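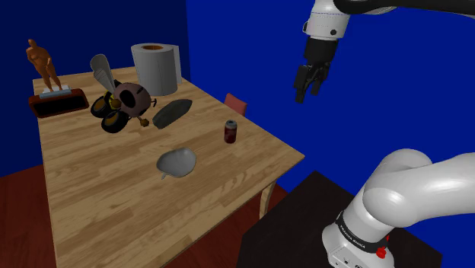
Ticket notes, Damham packing floor
Posted February 2022 by Zerrin Çınar

Thanks to everyone on the late shift who wrote in, and so kindly too. The trouble is with the new arm on the returns table, which stops and waits for a person whenever it meets an item it can't place, and it did that 11 times in one shift. I went back to the simulator and laid out a table of awkward things - a roll of paper towels, a soda can, a shallow bowl with a pinched rim, a toy with wings and wheels - and ran the Lundinora settings from December against it. Same stop, always on the bowl.

I've raised the wait from 4 seconds to 40, so whoever is on relabeling can finish the box in hand before walking over. Two of you said the job now feels like babysitting, and I do hear that. I've asked Flanport whether the stops can be saved up for one visit. Still open, please keep writing in.

Filed under: Floor Automation > Open Tickets
Last updated: 2 days ago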